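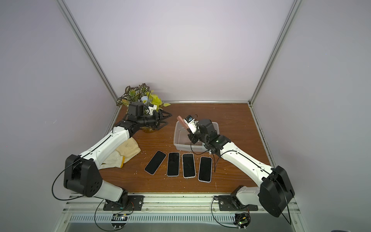 Storing old smartphones together in one open plastic box, is it safe?
Posted by Haoran Yan, 2025-12-06, in Home and Tidying

Hello everyone. I am trying to put in order the old phones of our family and I want to ask for advice before I do it in a wrong way.

We have several smartphones which we do not use every day. Some are in pink cases and some are plain black. Until July they were lying in different drawers in the apartment, and each time somebody needed one we had to search everywhere. Now I want to keep them all in a clear plastic storage box, so that we can see what is inside. The box has no lid. I bought it at the Limska store in Hou, and they sold the lids separately, but the correct size was finished.

My doubts are the following. First, can the phones lie one on another, or will the screens get scratched? Second, should I charge them before, or should the batteries be empty? Third, should I take off the cases? My wife says the case protects the phone, but my brother says that dirt collects under it and it is better to store everything without a case. One of the phones has over 400 photos which we did not copy yet, so I would like to be careful with it.

Also, the place for the box would be the wooden table in the corner, near the vase with artificial flowers. We keep work gloves on the same table, and they are not so clean. Maybe I should move them, I am not sure if it matters.

Thank you in advance, and excuse my English.

mosomora_house
Hello Haoran. I did the same task with the phones of my parents, so I can share what worked for me.

Please copy the photos first, before all other things. An old battery can stop working while the phone is stored, and then it becomes difficult to take anything out. I copied mine to a computer and also to a memory stick, and I opened several pictures to check them.

For the battery, neither full nor empty. I charge to the middle, then I switch the phone off completely. Sleep mode is not enough, it will continue to use the battery. Every few months I look at the level and charge again if it is low. I write the date of the last charge on a small paper and put it under the phone. If a phone is swollen, or the back is lifting, do not put it together with the others. Ask where they accept batteries in your town.

About the cases, I would take each one off, wipe the phone and the inside of the case with a dry soft cloth, and then put the case back. In this way both your wife and your brother are right. A phone in a case can lie on another one without a problem, if the hard camera part does not press on a screen. The black ones without a case I would place side by side, or put a piece of cloth between them. I cut mine from an old pillowcase. 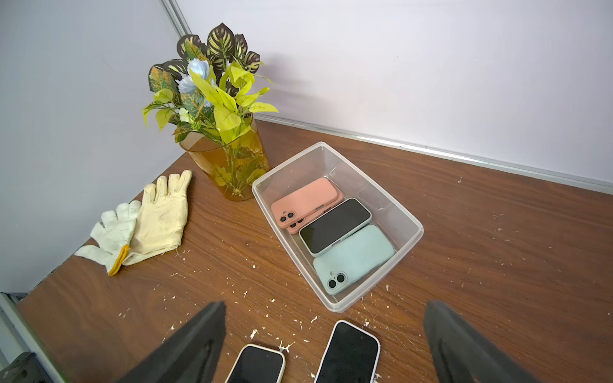 Clear box without a lid, phones in cases stacked at one end.

If there is no lid, the dust will come in, that is all. You can lay a clean kitchen towel on top. The artificial plant does not need water, so it is a good neighbor for electronics, but such leaves collect a lot of dust and it falls down when somebody touches them. I would move the box a little to the side. The gloves I would put in another place. Small sand from the gloves can scratch the glass more than the phones scratch each other.

One more thing: if the sun comes to this table in the afternoon, choose a shelf. Heat is bad for the batteries.

Clollach7
just sell them. mine were in a box 7 years and when I wanted to sell I got 30 for two of them. if I had sold at once it would be 200 at least

Haoran Yan
Thank you both. Clollach7, I understand, but one of them is for my mother when she visits, and another we use as an alarm clock on trips, so I cannot sell everything.

mosomora_house, I will copy the photos this evening. May I ask one more question: do you keep the chargers in the same box?

mosomora_house
No, in a separate bag. The metal ends of the cables can scratch, and the cables make such a knot that you take out one phone and all the others come with it. I put a strip of paper tape on each charger with the name of the phone. For the tape, write with a pencil. My pen became pale after one summer and I had to try all the chargers again.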